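**Rules for sharing a cell: clips, cables, speed**

**skarpi_ladefoged**
Morning all - I'm tidying up our bench rules for Mernum and would love your thoughts. Cloths clipped, 600 mm between bases, one person on the stop.

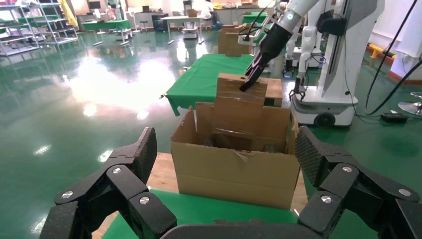
Cables are my real worry. I'd like a written rule that nothing trails where feet go, and those long black ones curving down to the floor on the right are just what I mean!

**tinenum_jo**
Lovely list, but 600 is mean. We keep 62 cm, and I'd go wider.

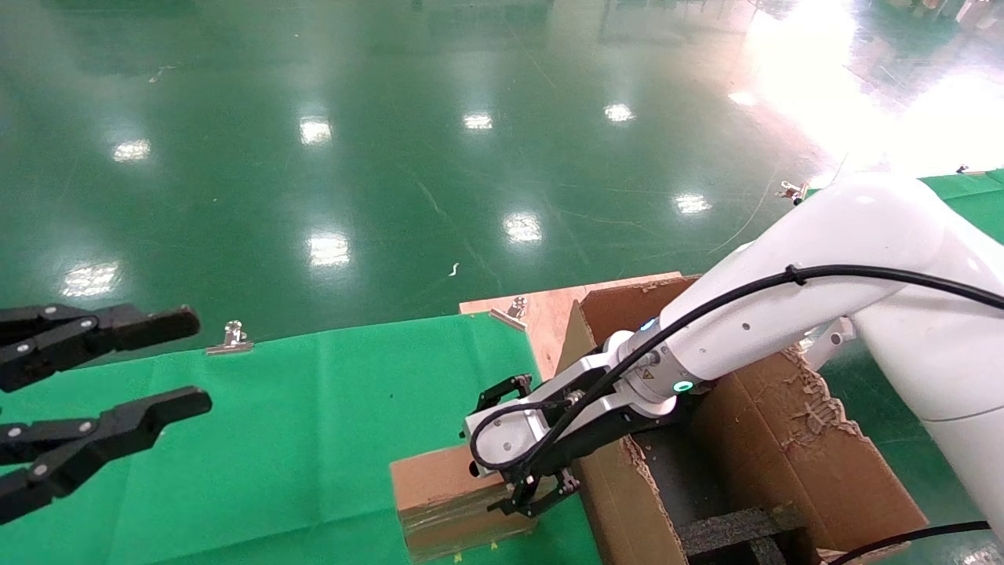

And please do add a speed limit for shared boxes, bless you.

**skarpi_ladefoged**
Rule 19 already, Jo - though I won't budge on the gap.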